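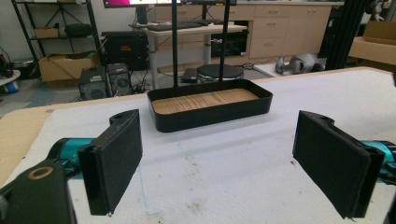
What do you put in a small handled tray to stop things sliding about when you carry it?
A thin liner with a bit of grip, cut to the exact shape of the floor of the tray, and nothing stuck down that you'll regret later.

I love these trays. Black rim, wood-grain bottom, a tall thin handle going up over the top so you can carry the lot with one hand and open the door with the other! Mine goes from kitchen to workroom and back all day (tea out, scissors and thread in, then tea again), and the one thing it lacks is grip. A mug on a smooth base will wander off as soon as you turn a corner.

So here's how I line mine. It takes an evening, and most of that is waiting for the tray to dry.

What you need

A sheet of thin cork or felt, 300 mm wide is plenty for a small tray
Brown paper for the pattern
A soft pencil and good scissors
2 strips of removable tape
A padded surface to work on, white foam or an old folded blanket

I use Gillalent cork, which cuts beautifully and doesn't crumble at the corners. Wirkel felt is softer and lovely under glasses, but it does hold on to biscuit crumbs.

Step 1. Clear the tray and wipe it

Warm water, a drop of washing-up liquid, a cloth that's been properly wrung out. Don't soak it. Get right into the rounded corners, where the sugar hides, then leave it to dry on the padded surface so the underside doesn't get scratched.

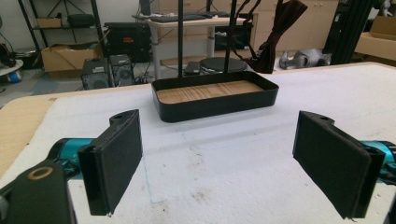

Stillesstead wrote in to say that a hairdryer on cool does the corners in a couple of minutes, and that waiting overnight is for people with more patience. Fair enough, I've tried it since and I'm converted.

Step 2. Make the pattern

Lay the brown paper in the tray and run your thumbnail round the bottom edge until you get a sharp crease. Sloping sides will try to push the paper up, so hold the middle down flat with your other hand. Cut along the crease, drop the pattern back in and trim until it lies flat. Go slowly at the corners!

Step 3. Cut the liner

Draw round the pattern on the back of the cork and cut just inside the line. A liner that's a hair too small looks fine, and one that's too big will bubble up in the middle.
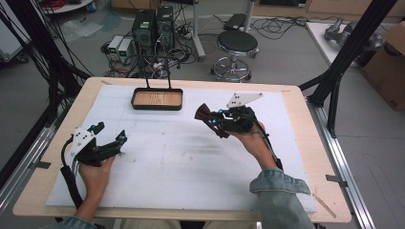

Step 4. Fit it and try it out

Put the strips of tape on the underside, one near each short end, and press the liner in from the centre outwards. Now load it up, heavy things in the middle under the handle, light things round the outside, and take it for a walk round the house. If it tips to one side, shift the heaviest thing towards the other and try again.

Washing the liner

Cork wants a damp cloth. Felt can be lifted out and shaken, which I do over the back step. Keep the paper pattern too, mine has done 6 liners so far and it's still good.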